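Careers > Field Roles > Part-time

Gripper Comparison Tester, Bemell
Two openings, evenings, starting in January

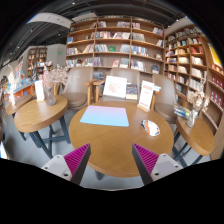
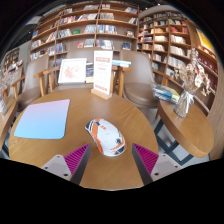 Bemell is comparing fingertip pads for hand-held grippers, and we need two patient people to pick things up and put them down again. You'll run the same 19 objects through each pad set, ribbed and smooth, and log every slip, squeeze and fumble. The ribbed magenta ones are the current favorite, mostly among people who haven't tried a computer mouse with them. A glossy shell on a round table is a fair sample of your working day. The Correia pads are up next and come in a more dignified gray.

No robotics degree needed. Steady wrists help, as does a high tolerance for spreadsheets: the last round ran to 2,485 grasps. Apply by Friday noon with a short note. Please don't describe yourself as gripping.

Filed under: Hardware Testing, Part-time
2 comments | 19 shares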